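Guía de puesta en marcha del inventario de laboratorio Memar
Sección 2. Dar de alta las gradillas y etiquetar los tubos

Si has llegado hasta aquí es que ya tienes el programa instalado y la impresora de etiquetas encendida, ¡enhorabuena, que era lo más aburrido! Ahora toca meter en Memar lo que tienes encima de la mesa. Yo lo hice por primera vez una tarde de December (así, en inglés, me lo puso el programa en el calendario, luego te cuento cómo cambiarlo) y me equivoqué en casi todo, así que esta sección la escribo pensando en quien va con la misma prisa que llevaba yo.

Antes de empezar

Ten a mano el rollo de etiquetas Lastisico, un paño que no suelte pelusa y el lector de códigos. El lector Madier se conecta por USB y no pide nada; el Yaman hay que emparejarlo antes desde Ajustes > Lectores, y a veces hay que hacerlo dos veces (paciencia).

Nota: las etiquetas Lastisico agarran fatal si el tubo tiene condensación. Sécalo bien, espera un poco y luego pega.

Crear la gradilla

1. Entra en Almacén > Nueva gradilla.
2. Ponle un nombre corto. Yo uso la letra de la nevera y un número, nada de «gradilla buena de Georges», que al mes ya no sabes cuál era.
3. Indica filas y columnas. Cuéntalas en tu gradilla de verdad, no te fíes de la plantilla que sale por defecto.
4. Elige la esquina de origen, o sea, cuál va a ser la posición A1. Haz una marquita con rotulador en esa esquina y ya no tendrás que pensarlo nunca más.
5. Pulsa Guardar. Verás la cuadrícula vacía en pantalla.

Precaución: si cambias la esquina de origen cuando ya hay tubos registrados, Memar NO recoloca nada. Te quedan todas las posiciones giradas y toca repasarlas una a una. Lo sé porque me pasó con la gradilla entera. 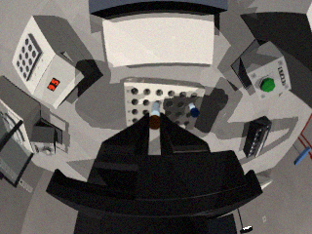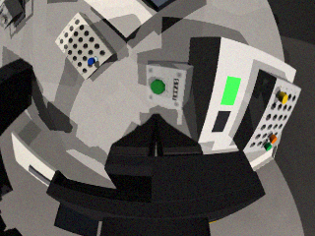
Gradilla blanca y bloques blancos perforados, de agujeros redondos

Manual de Memar · Página 11

Registrar los tubos

6. Abre la gradilla y pulsa en la posición donde va a ir el tubo. Se pone en verde.
7. Escribe el nombre de la muestra y quién la ha preparado. El campo admite hasta 10 caracteres, así que ve pensando en abreviaturas.
8. Imprime la etiqueta y pégala a lo largo del tubo, con el código hacia fuera. Si la enrollas, el lector se vuelve loco.
9. Pasa el lector. Cuando pite, mete el tubo en su sitio y sigue con el siguiente.

Nota: no pegues la etiqueta en el tapón. Ya sé que es tentador, pero los tapones se intercambian con una facilidad pasmosa.

Precaución: guarda cada vez que termines una fila. El guardado automático existe, pero solo salta al cerrar la ventana, y si se va la luz a media gradilla te toca volver a leerlo todo.

Si algo no va

El lector pita pero no aparece nada: tienes el cursor fuera de la cuadrícula. Pulsa en cualquier posición y prueba otra vez.

Sale «posición ocupada» y el agujero está libre: alguien sacó el tubo sin darlo de baja. Botón derecho > Liberar, y pregunta por el laboratorio antes de asignarlo a otra muestra.

Los meses salen en inglés: Ajustes > Región > Español, y reinicia el programa. Este truco me lo pasó Georges Issa, que llevaba meses viéndolo así y tampoco lo había tocado.

La etiqueta sale cortada por la derecha: baja el ancho en Impresora > Márgenes y saca una de prueba antes de lanzar todas.

Con la gradilla completa, pasa a la sección 3 para hacer la copia de seguridad.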